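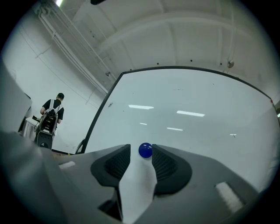
*Blue ball between the black finger pads of a grey gripper.*

# Plostari portable PA for vigils and public assemblies

The Plostari is a battery-powered speaker and stand for street rallies, courthouse vigils and marches that stop for speeches. It is rated for speech to a standing crowd of up to 400 in the open air. It isn't intended for amplified music.

## Specifications

| Item | Value |
|---|---|
| Cabinet height | 545 mm |
| Output at 10 m, speech | 92 dB |
| Stand tube diameter | 35 mm |
| Inputs | Two microphone, one line |
| Battery | Removable, sealed |
| Cabinet colour | Charcoal |

## Setup

1. Open the stand legs fully and lock the collar before fitting the cabinet.
2. Place the speaker ahead of the microphone, facing the crowd.
3. Set both microphone channels to zero, switch on, then raise the level one channel at a time.
4. Tape down any cable that crosses a footpath.

The stand needs level ground. On grass or a slope, fit the sandbag collar (sold separately). Above a moderate wind, lower the tube to its first stop.

## Permits

Many councils require written notice for amplified sound in a public place, and some set a maximum level at the nearest building. Organisers should quote the output figure from the table on their application. A signed data sheet is available from Morag Innes at Nevorow.

## Hire and service

Hire units include two wired microphones, one spare battery and a carry bag. Batteries are tested before dispatch and the result is written on the case label. Return faulty units to the Mukmont depot with the hire docket attached. Service enquiries go to Hamish MacBrayne.

Page revised Wednesday, July 22, 2020.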